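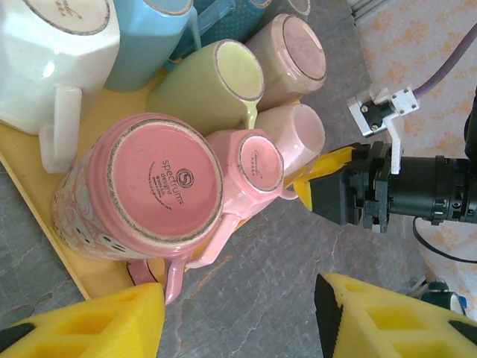

Mugs on the yellow tray, February.

I gave up coffee at home for most of the winter and I'm writing down how it went, mainly so I remember next time I get the idea.

It started with the water. We moved to Dundby in the fall and the water here is hard. The kettle had a white crust in it after a couple of weeks, and every pot of coffee I made tasted flat, like it had been sitting out. I changed beans twice. I cleaned the coffee maker with vinegar and then spent two days getting rid of the vinegar. I bought a filter pitcher, which helped some, but I kept forgetting to refill it and then standing there at six in the morning waiting for it to drip through.

So I switched to tea, thinking it would be easier. Tea is worse with hard water. You get a film on top that breaks into little plates when you stir it, and it leaves a brown ring that has to be scrubbed. I mentioned this to Alfredo Manalastas at work and he said to squeeze a little lemon in. That does get rid of the film. It also makes everything taste like lemon, and I don't like lemon in black tea.

What I ended up drinking was roasted barley. My neighbor Marites Pangilinan gave me a bag of it after I complained to her over the fence. You put a handful in a pot, bring it to a boil, let it simmer for a while and strain it. It tastes like toast. There's no caffeine in it, and that was a problem for the first week. I had a headache from Sunday through most of the workweek and I wasn't pleasant to live with. After that it passed and I felt about the same as I always had, only I was going to bed earlier.

People who quit caffeine like to say how much better they sleep. I slept a little better. I still woke up at three if the heat came on. My afternoons were more even, I'll give it that. I used to get a slump after lunch and have another cup to get through it, and without the cup the slump got smaller until I stopped noticing it.

The thing I missed was having something to do first thing. Barley takes long enough that I started making a big pot the night before and reheating it, so mornings turned into standing in front of the microwave. With coffee there was the grinder, the scoop, the smell. I'd used the same scoop since my first apartment in Cullport. It's a bad scoop with a bent handle and I know exactly how full to get it.

In the meantime I did some reading about the water. The town puts out a report every year and they'll mail you one if you ask. Ours ran 405 parts per million for hardness, and the sheet that came with it calls anything over 180 very hard. I called a plumber, Vicente Rivadeneira, to ask about a softener. He came out and looked at where the line comes in and quoted me $1,740 installed, more if he had to move the shutoff. He also said softened water makes poor coffee. His own kitchen tap bypasses the softener for that reason. I appreciated him telling me that when he could have just sold me the thing. We haven't decided. The water heater will probably decide for us.

Then Consolacion Rivera, who I've known since Cullport, came to stay for a weekend and brought her own jug of water. A plain gallon from the grocery store. She drinks one cup a day and she said a gallon gets her through two weeks. She made a pot for the both of us on the old machine, with beans that had been in my freezer since before Thanksgiving, and it was good. It was as good as what I used to make. All that fussing and I hadn't once thought to buy a jug of water.

I went back to one cup in the morning after that. I get the jugs refilled at the machine outside the hardware store and keep 2 of them under the sink - one open, one spare. I still make barley in the evening, and I've started to like it cold. If you want to try it, buy the kind that's already roasted. I tried roasting my own in a skillet and burned it, and the kitchen smelled for days.

A few practical notes. Citric acid works better than vinegar on a crusted kettle and doesn't smell. A spoonful in a full kettle, boil it, let it sit half an hour, rinse. Baking soda on a damp cloth takes the tea rings out of mugs. Don't put hot barley straight into a thin glass pitcher. Mine cracked and I had to mop under the stove.

I'll write again when we figure out the softener. I also still owe a post about the back steps.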